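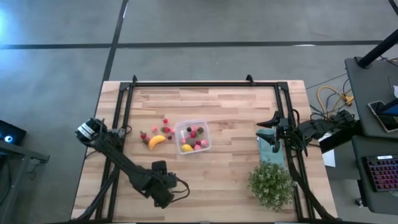

Figure 1. Two-arm bench, fruit and towel layout.

Handout 6: Bench Setup, Recording and Logging for the Two-Arm Project
Flandville course in applied robotics
Instructor: Sanaa Shehata. Lab sessions: Cor De Haan.
Revised Nov 24, 2024

6.1 Scope

This handout covers the bench part of the project. Theory of joint control was covered in October and is assumed. Read sections 6.2 through 6.5 before your first booked slot. Section 6.8 is what you hand in.

Teams work in groups of 3. One person drives, one resets the table, one keeps the log. Swap roles after every block. The person at the keyboard does not reach onto the table.

6.2 The bench

The work surface is a butcher-block tabletop inside a rectangular frame of black aluminum extrusion. The arms are black and are called left and right as seen in Figure 1, in the code and in this handout. Teams that have named them anything else in their config files should change it back before submitting.

The plank lines run horizontally in the head view. Use them to check that the view is level. If the planks slope in your preview, stop and tell Cor. Do not correct the slope in software.

Floor tape outside the frame is used for other work and has no meaning for this project.

6.3 Objects

The object set for Task A is the artificial fruit and the clear rectangular container. For Task B it is the teal-blue towel, folded. The potted plant at the lower right is a fixed obstacle for both tasks. Its leaves spill slightly over the right rail in Figure 1, and the right arm's lower segment runs down that same rail, so check your planned elbow path against it.

The fruit varies in how hard it is to grasp. The banana is the easiest piece to see and the most awkward to place, as it is long relative to the opening and its center of mass shifts when gripped near one end. The strawberries are small and slip if the closing speed is left at the default. The dark berries have low contrast against each other inside the container, and a color threshold tuned on the loose pieces will generally merge them into one region. Do not spend your slot tuning it. Use the labeled stills on the course drive.

The container is transparent. Depth readings on its walls are unreliable. Plan from the rim, and treat the walls as a keep-out volume 14 mm thick.

6.4 Task A: loose fruit to container

Start condition: banana and small pieces loose to the left of the container, container holding the mixed pile, towel on the right side. Figure 1 shows an acceptable layout. The loose pieces do not have to match it exactly, but they must lie inside the frame, clear of the container.

Goal condition: all loose pieces inside the container, no piece resting on the rim, container not moved far enough to touch either arm at rest.

The left arm does the picking. The right arm may hold the container steady. If it does, record this in the log as a two-arm trial, even if the hold lasted only part of the run.

Order of picking is free. Most teams do better by taking the small pieces first and leaving the banana until last. A banana placed early tends to lie across the pile and block the next release. Test both orders before settling on one.

6.5 Task B: towel unfold and refold

Start condition: towel folded, lying flat on the wood under the right gripper.

In Figure 1 the right gripper is just above the towel with its two fingers open toward the left, one extending horizontally and the other angled downward. This is a usable approach for picking up a single layer. Bring the lower finger to the cloth first, then close. If you come straight down with both fingers you will usually take the whole fold.

Goal condition for the first half: towel open, no corner under another part of the cloth. Goal condition for the second half: towel folded back to its starting size, edges aligned within 6 cm.

Move the fruit container out of reach before the unfold. The towel needs the room, and a corner dragged through the container ends the trial.

6.6 Running a trial

Power on the controller, then the arms, then the recording software. Reverse this to shut down.

Home both arms. Watch the cable loops while they move. A loop that pulls tight at the wrist during homing will pull tight again during the task. Re-route it and home again.

Load the Prerarska profile for Task A and the Katsaros profile for Task B. The two differ in closing force and in the joint limits on the right arm. Running Task A under the Katsaros profile will not raise an error, and the data will be discarded.

Say "clear" before starting. The person resetting the table answers "clear" once their hands are outside the frame.

Stop the trial if any of these occur:
a piece of fruit leaves the table
either arm contacts the frame or the plant
the towel catches on a joint
the log keeper loses track of the trial number

A stopped trial is still logged. Mark it S and give the cause in a few words. "Bad run" is not a cause.

6.7 Notes on the logs received so far

The combined set held 177 trials at the last count. The following problems came up more than once.

Start state not recorded. Take a still from the head view before every trial. The wrist views are not a substitute.

Reset drift. Over a session the container creeps toward the right arm, as each reset puts it down where it was last left. Return it to the same plank line every time.

Mixed success rules. One team counted a berry resting on the rim as placed; another did not. The rule in 6.4 applies to everyone, including trials recorded before this revision. Relabel them.

Teleoperation pace. Several drivers move fast through free space and then stop for a long time above the object. The policy learns the pause. Slow down earlier and keep moving.

6.8 To hand in

1. Log file in the Disby format, one line per trial, stopped trials included.
2. Head-view stills of each start state, numbered to match the log.
3. One page comparing two picking orders for Task A. Give success rates and median time for each.
4. One paragraph on the most frequent failure in Task B, with the joint trace from one failed trial. Label the axes and give units.

Code is submitted separately through the course repository. Tag the commit used on the bench. If you changed parameters between blocks, tag each one.

Questions about the profiles go to Cor De Haan. Questions about grading go to Sanaa Shehata.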